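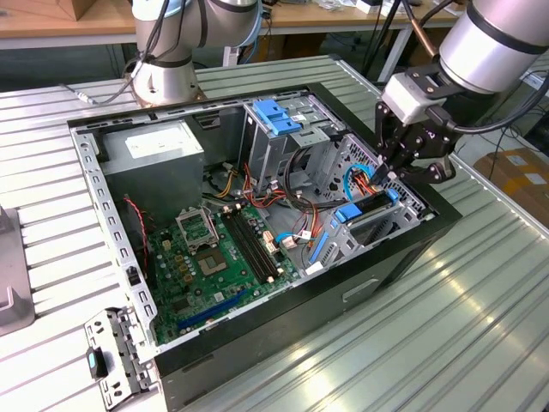
4.2. Estación de desmontaje y tarea de cables

Figura 4. Estación del curso con la torre abierta sobre la mesa de perfiles. La pinza de dos dedos está situada encima de un cable azul; el segundo brazo queda detrás del equipo.

El desmontaje de una computadora de escritorio fue elegido como proyecto final de la asignatura porque reúne, en un volumen pequeño, piezas rígidas y piezas flexibles. La torre se coloca acostada, con el interior hacia arriba, de manera que los dos brazos pueden alcanzarla desde lados diferentes (Figura 4). En esta disposición los módulos de memoria ya no están en sus ranuras, y la dificultad principal se encuentra en el cableado que cruza el centro del chasis.

Participaron 15 estudiantes, repartidos en cuatro equipos. Cada equipo programó en el entorno Wusadix una secuencia de tres acciones: aproximación, agarre y retirada del cable. La supervisión estuvo a cargo de Radka Stoyanova, y Kheri Sang preparó el protocolo de seguridad que se aplica también en el laboratorio Lekico.

En total se registraron 333 intentos de agarre entre todos los equipos. Consideramos válido un intento cuando los dedos se cierran sobre el cable sin tocar la placa base. Los cables delgados, sobre todo los rojos y anaranjados, resultaron más difíciles que los cables gruesos, dado que se desplazan con el menor contacto y su posición debe ser estimada otra vez. El equipo de Vy Âu propuso una aproximación inclinada, con la punta de la pinza dirigida hacia abajo y a un lado, la cual fue adoptada después por los otros equipos.

Una limitación de este trabajo es que el segundo brazo se utilizó solamente en nueve sesiones. Los resultados de la coordinación entre ambos brazos se presentan por separado en la sección 4.3.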